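Gruvia desk stand with tray, black: review after two months

Sold by: Bandley
Where it lives: home office, on the end of the table
Used for: earphones, keys, a watch, cables, and one pair of large headphones

I bought this stand in October to clear one corner of my work table. The corner had become the place where everything small ended up. Keys, coins, charging leads, the spare glasses, whatever had been in my coat. The headphones sat on top of the lot and got knocked off it more than once. I had already tried a bowl, which filled up and made things harder to find, and a stick-on hook under the table edge, which came off and took a bit of the finish with it.

The Gruvia is sold as a stand for "everyday items". Bandley list it with jewellery stands and also with desk tidies, and I think it was designed as the first and is being sold as the second as well. That explains most of what I like and don't like about it.

What you get

An oval tray with a low raised rim, a thin upright post behind it, and a bar across the top with four short pegs on the underside. There's also a small round disc towards one end of the bar. The leaflet doesn't mention the disc and I have not found a use for it. It's all black. The whole thing weighs 538 grams on my kitchen scales, less than I expected, and I'll come back to that.

It arrives in a flat box with the parts wrapped in paper. The paper had rubbed through in one place but there was no mark on the part underneath. There was no plastic except one small bag with the screws in it.

Putting it together

Easy enough. The post goes on first and then the bar goes on the post. A small key is supplied. The leaflet has drawings and no words, and the second drawing shows the bar from an angle that makes it look as if the pegs should point upwards. They shouldn't, they go underneath. I put mine on the wrong way up, saw that it looked silly, and turned it over.

Do the screws up properly. I left mine a little slack the first time and the bar turned slightly whenever I took something off one end. After a second go with the key it stayed put, and I have tightened it once more since. If you have your own key of the right size, use it. The supplied one is short and hurts your fingers.

The tray

This is the best part of the stand. The rim is low, so you can slide a coin or a memory card up and over it with one finger, and it's still enough to stop a pen rolling off. I keep my keys, a watch and a pair of earbuds in their case in it and there is room left over. My old bowl held more but I could never see what was at the bottom.

The surface marks with dust. Any black surface does, but this one shows it by the following day. A dry cloth takes it off. Coins have left a few fine scratches in the flat part, which I only notice when the lamp is on. If you care about that, cut a bit of felt to fit. I drew round the tray on paper, cut the shape slightly smaller and used that as a pattern. The felt stayed in for a fortnight and then I took it out again because it collected crumbs.

The pegs

The pegs are short. Thin things are fine on them: a lanyard, a light cable with a loop of thread through it, wired earphones wound up with a tie. A thicker cable with a fabric strap will hang if you take care over it and will come off if you brush past. I had a key ring on one peg for a while and it dropped into the tray several times, which at least is where you'd want it to drop.

I'd have been happier with three pegs, longer and further apart. When all four are in use the leads touch each other, and I end up lifting two to get one.

Headphones

I suspect a lot of people reading this want to know about headphones, so I'll go into it in some detail. The listing does not say it takes them. One of the questions on the Bandley page asked, and the reply was "most models", without saying how.

The pegs are no use for this. What you do is put the headband over the end of the bar and let the cups hang down on either side. Mine are a large, old-fashioned sort, with long oval cups in a glossy dark brown, nearly black in most lights. Each cup has a slot down the middle with dark fabric behind it, and a black leather strap that runs down into the top of the housing. They are comfortable and they sound good to me, but they are awkward to put away. The gloss picks up fingerprints, and I don't like leaving the straps bent under the weight of the cups, which is what happens if you lay them down on a table.

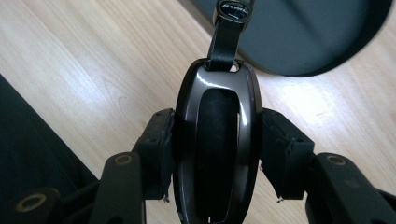
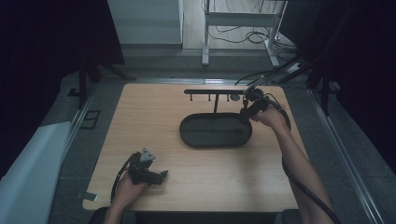 First picture: one of the earcups, with the leather strap going into the top. Second picture: the stand on the table, tray at the front and bar behind.

Hung over the end of the bar, the straps stay fairly straight and the cups don't rub on anything. I was pleased with that. The leather has a slight crease along it but it had that before I bought the stand, and it doesn't seem to be getting any worse.

The trouble is the weight, or the lack of it. With the headphones on one end and nothing on the other, the stand leans. It has not gone over on its own. It has gone over when I pulled the headphones off in a hurry, and once when the lead caught on the arm of my chair. Both times it was the tray contents that went on the floor, and the headphones stayed in my hand. Keys in the tray help a bit. A heavier tray would fix it completely and I don't see why Gruvia didn't make one. The stand is meant to stay in one place, so there's no benefit in it being light.

What I've done is stick a strip of rubber matting underneath and turn the stand so that the loaded end points away from the edge of the table. That has been good enough so far. If your headphones are a light folding pair I don't think you will have this problem.

The other thing is the length of the headband. On a very large pair set to its longest position, the cups come down low enough to touch the rim of the tray. I shorten mine one step before hanging them up. It's a small nuisance because I then have to set them again next time.

On the table

My table is 70 cm deep and pale wood, and the stand takes up very little of it. The footprint is the tray and hardly anything more, because the post stands at the back. I can push it close to the wall, although not right up against it if the headphones are on. Black on a light table looks neat enough. I wouldn't have chosen white because of the fingerprints on everything else I own.

It came with small feet on the underside of the tray. One came off when I cleaned it and I glued it back. The feet are hard and they slide, which is another reason for the rubber matting.

Compared with others

Before this I had a Ferketti headphone stand, the type with a single upright and a wide curved top. That one is better for headphones, no question. It's heavy and the curved top is kinder to a headband than a narrow bar. But it does only that, and I still had the pile of small things next to it. I passed it on to a relative and don't really miss it, except on days when I've just picked my keys up off the carpet.

I also looked at the Nyberg tray with hooks. It has a bigger tray with square corners and the hooks are proper hooks, which I would have liked. It needs to be fixed to a wall and I rent, so that was the end of that. If you can drill, have a look at it before you buy this.

Bandley

Delivery was quick and the box was the right size for what was in it. I wrote to ask whether a heavier base was available and got a reply the same afternoon saying no. They offered to take the stand back if I wasn't happy with it. I kept it.

Good points
Takes up very little room
Tray rim is the right height
Thin cables and earphones finally have a place
Keeps leather straps straight on older headphones

Bad points
Too light, leans with big headphones on one end
Pegs short and close together
Feet slide on smooth wood
Leaflet drawing of the bar is misleading

Would I buy it again?

For small items, yes, and I might get another for the hall for keys and sunglasses. For headphones alone, no, buy something heavier with a wider top. I use mine for both and have got used to taking the headphones off with one hand while the other rests on the tray.

3 out of 5. It would get another mark with a heavier tray.

Update: the bar has worked slightly loose again since I wrote the above. I've tightened it with a better key and put a dab of clear nail varnish over the screw head. The rubber matting is still on.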